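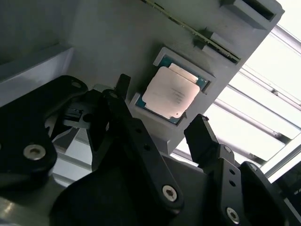

Tevetti側からの最初の返信では、まず `pytest -p no:randomly` で順序を固定し、それでも落ちるかどうかを見てほしい、とのことだった。さっそく試したところ、なんと100回まわして全部通った!つまりテストの並び順が絡んでいる。これは追いかけがいのあるやつだ。

## チケット:結合テストがランダム順のときだけ落ちる

- 起票:2022年8月
- 対象:Kotodska(在庫同期ライブラリ)のテスト一式
- 環境:Python 3.10、pytest 7系、pytest-randomly、CIはTevettiの共有ランナー
- 状態:解決、フォローアップあり

### 症状

`test_sync_retry` がときどき失敗する。単体で走らせると必ず通る。ファイル単位でも通る。全体を流したときだけ、次のように落ちる。

```
E AssertionError: assert 'tumside' == 'memory'
tests/test_sync.py:70: AssertionError
```

バックエンド名が `memory` のはずなのに、`tumside` になっている。Tumsideは本番用のストレージアダプタで、このテストでは読み込まれることすら想定していなかった。

### 試したこと(その1)

失敗した回のシード値をログから拾い、手元で `-p randomly -p "no:cacheprovider" --randomly-seed=...` と指定して再現を狙った。一発で再現!ここがいちばんうれしかった。再現さえできれば、あとは絞り込むだけだ。

次に、失敗するテストの前に走ったものを半分ずつ外していった。地味な作業だけれど、候補がどんどん減っていくのが楽しくて、お茶を淹れるのも忘れていた。残ったのは `test_adapter_switch` ひとつ。中を見るとこうなっている。

```python
def test_adapter_switch():
 settings.BACKEND = "tumside"
 assert get_adapter().name == "tumside"
```

モジュールの属性を直接書き換えたまま、戻していない。後から走るテストは全部この値を見ることになる。

### 試したこと(その2)

`monkeypatch` に置き換えた。

```python
def test_adapter_switch(monkeypatch):
 monkeypatch.setattr(settings, "BACKEND", "tumside")
 assert get_adapter().name == "tumside"
```

これで直ったと思って同じシードで流したら、まだ落ちる。えっ、と声が出た。しかもメッセージまで同じだ。 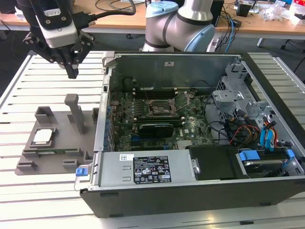 monkeypatchは設定値を元に戻してくれるのに、なぜまだ `tumside` が返ってくるのか?

`get_adapter()` に `functools.lru_cache` が付いていて、最初に作ったアダプタをずっと返しているから。設定値は戻っていても、キャッシュの中身は戻らない。

わかってみると気持ちがいい。`settings.BACKEND` をprintしてみると確かに `memory` で、`get_adapter().name` だけが古いままだった。引数なしの関数に `lru_cache` を付けると事実上のシングルトンになる。便利で自分もよく使う書き方だけれど、テストではこういう顔も見せるわけだ。

### 修正

`conftest.py` に自動適用のフィクスチャを足した。

```python
@pytest.fixture(autouse=True)
def _clear_adapter_cache():
 get_adapter.cache_clear()
 yield
 get_adapter.cache_clear()
```

前後の両方で消しているのは、モジュールのインポート時に `get_adapter()` を呼んでいるテストファイルがひとつ見つかったため。そのファイルのほうも関数内で呼ぶように直してある。

### 確認

1. 問題のシードで実行 → 成功
2. シードを変えながら全体を100回実行 → 全部成功
3. `pytest-xdist` で並列実行を10回 → 全部成功
4. CIで `no:randomly` を外した状態に戻す → 成功

並列実行は今回の件と直接関係ないものの、ついでに試したらあっさり通ってしまった。Tevettiのランナーでも使えそうなので、別チケットを切る予定。

### コメント欄より

Christodoulou側の利用者から、同じフィクスチャを自分たちのプラグインのテストにも入れたいという連絡があった。もちろん大歓迎!ただし `get_adapter` を `from kotodska import get_adapter` で取り込んだあとに別のデコレータで包んでいる場合、`cache_clear` が見えなくなることがある。`functools.wraps` を使っていれば属性も引き継がれるので、まずそこを確認してほしい。

### フォローアップ

- [x] `conftest.py` の修正をメインブランチへ
- [x] 失敗時にシード値をCIの要約欄に出す
- [ ] `settings` を直接書き換えている箇所をgrepで洗い出す
- [ ] `lru_cache` 付きの関数をドキュメントに一覧で載せる
- [ ] xdist用のチケットを起票

grepの項目は手元で途中まで進めていて、`tests/legacy/` の下がまだ残っている。11月のリリースまでには片付ける。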